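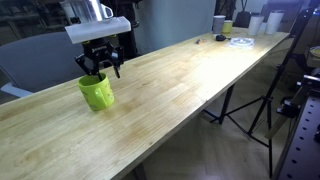

Skultum table in pale wood, shown with a lime-green mug.

Skultum Long Table
Maken Contract Furniture
Item number 776

The Skultum is a long table for shared kitchens, staff rooms and meeting areas. The top is built from joined strips of solid wood running the full length of the table. Grain, color and small knots vary from strip to strip, and no two tops are alike. Customers who need a close match between several tables should say so when ordering, and Maken will select tops from the same batch where possible.

The top is supplied oiled. Oil keeps the wood pale and allows small areas to be repaired without treating the whole surface. Cups and mugs may leave marks over time – most can be removed with fine sandpaper, worked along the grain, followed by a thin coat of oil.

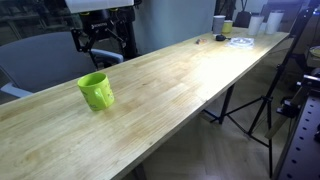
The standard top suits most office chairs, including the Mustonen and Donitz ranges. Chairs with fixed armrests should be measured before ordering, as armrest height differs between models.

Care
Wipe with a damp cloth and dry at once. Do not leave standing water on the surface. Apply oil every 3 months during the first year, and after that whenever the wood looks dull. Bleach and scouring powder must not be used.

Ordering and delivery
Orders are delivered within 14 working days. The top and legs are packed separately and two people are required for assembly. Old tables can be collected on the same visit if this is requested with the order.

Oil samples and finish samples are available free of charge. Questions about sizes or repairs should be sent to Minttu Hakala, Customer Service, quoting the item number.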